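Workshop tips from the Bandenlow robot club

Tidying and testing for the shelf-picking task

These notes are for anyone joining the picking group on a Tuesday. Most of them come from Perrine Gilbert's notebook, with a few additions from Lionel Boyer, who looks after the arm. The task is the one in the Girnilance student round: take a named item off a small shop display and put it in a basket.

Before you switch on

Wipe the table with a barely damp cloth and let it dry. Crumbs and dust get under the feet of the stand and it starts to creep.

Check the finger screws with the short hex key in the lid of the toolbox. Nip them up, don't lean on them. We stripped two in May.

Clear acrylic

Use warm water, a drop of washing-up liquid and a soft cloth. Never use window spray or spirit on it. Masson, our old stand, went cloudy along every bend after a term of being wiped with the wrong stuff.

The depth camera reads clear plastic badly and often reports the table underneath. If the arm keeps aiming too low, put a strip of matt tape along the front lip of each shelf, do the calibration, then peel it off before the timed run. Peel slowly, and take off any glue with a little cooking oil on a cotton bud.

Stocking the shelves

Use real packets. Gwenaël Vidal made a lovely set of wooden blocks and the arm got very good at picking up wooden blocks. Mix shapes and stiffness: chocolate bars, a flat box of shortbread, gum bottles with different coloured labels, a couple of thin packets leaning on the lip. Leave some of it crooked, as it would be in a shop.

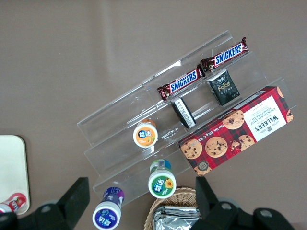 Gripping without crushing

Start with the force setting at 225 and go up in small steps. Boxes will take more than bars. For bars, close on the middle of the wrapper - the crimped ends fold over and slip out.

Bottles should be gripped just below the cap. If one rolls, stop the run and set it back by hand with the arm paused.

Putting away

Food goes in the lidded tub, not the drawer with the cables. Anything split goes in the bin the same evening.

Write the number of tries and the number of good picks in the log. Benoît Riviere is up to run 527 and would like the handwriting to improve.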